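Speaker cancellations at the Alaoui Society, what now?

clumimance_fan
May 15, 2022
Two speakers have now pulled out of the spring debates over the complaint against the society's president. He hasn't been charged with anything. I paid 34 dollars for a term pass. Should he step aside until it's settled?

zendley199
Yes. Stepping aside isn't an admission. The student paper says the open letter asking for his resignation has up to 500 signatures.

northquad
I disagree. A complaint isn't a finding. If he goes now, people will read it as guilt, and he can't undo that later.

pipe_and_flap

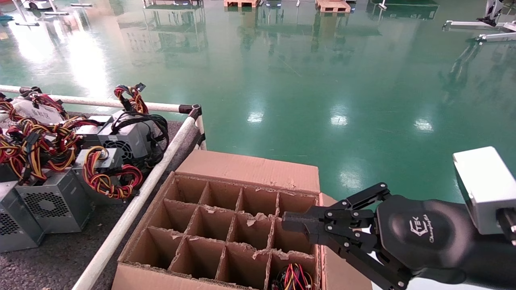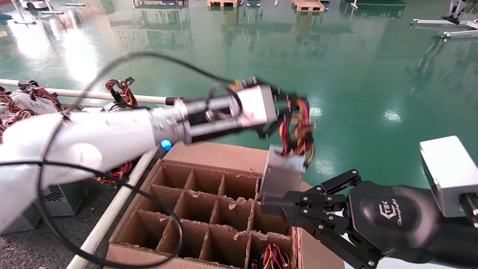
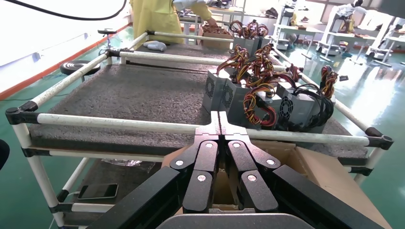
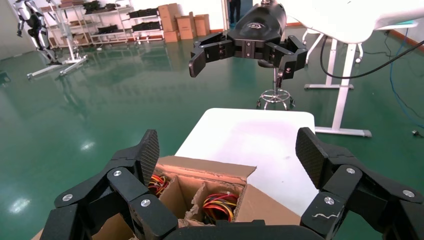 The society's rules already cover this. Under the 2000 rewrite, the vice president can chair debates for the rest of the term without anyone resigning. I was a member back then and we used it once for an illness. It keeps the two jobs separate, like the cells in that divided cardboard box: the debates go in one, the complaint goes in another. The speakers who canceled objected to him in the chair. They had no problem with the building or the members.

northquad
That rule was for illness. Using it here is a suspension under another name.

zendley199
The text says "unable or unavailable." Read it again.

clumimance_fan
I'd accept that. Does anyone know if the Climura debate in May is still on?

pipe_and_flap
It was still on the notice board last night. One speaker's name had been taken off.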